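Guides > Robot learning > Gathering examples

Search the guides Enter keywords Go

How to gather good examples for a pick-and-place learner

By Gráinne Horgan

Teaching a robot by showing it is great fun, and you can get a decent first batch in an afternoon! I'll assume your arms already move when you ask them to.

1. Pick one job and write it in a single sentence. Ours was "take a bottle from the basket and put it on the belt". If two people read it differently, rewrite it.

2. Lay out the shelf like a real shop. Mix the colours and let things hide behind each other – a learner that only meets tidy rows will struggle later.

3. Check both views before you record. The wrist view should show the fingertips and the head view should take in the whole rack.

4. Drive slowly. Pause for a beat before closing the fingers, then lift straight up.

5. Record 22 runs, then shuffle the bottles and go again. Keep fumbles in a separate folder, as Aidan Kinsella loves using them for recovery training.

The wrist view comes first, then the head view.

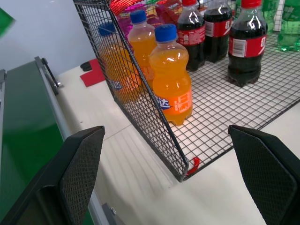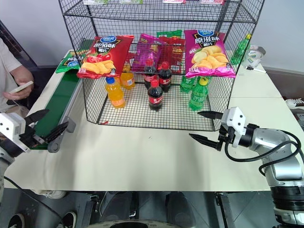 6. Name each run as you save it. Our Plevow set has reached 2873 runs, and Orathai Inthanon can find any of them in seconds – wonderful when a label needs fixing.

7. Swap drivers often. Everyone has their own way of reaching, and the learner gains from all of them.

Once you have two full batches, try a short training run before recording more.

Related guides
Setting up a wrist camera
Sorting good runs from bad
Notes from the Maluleke shelf trials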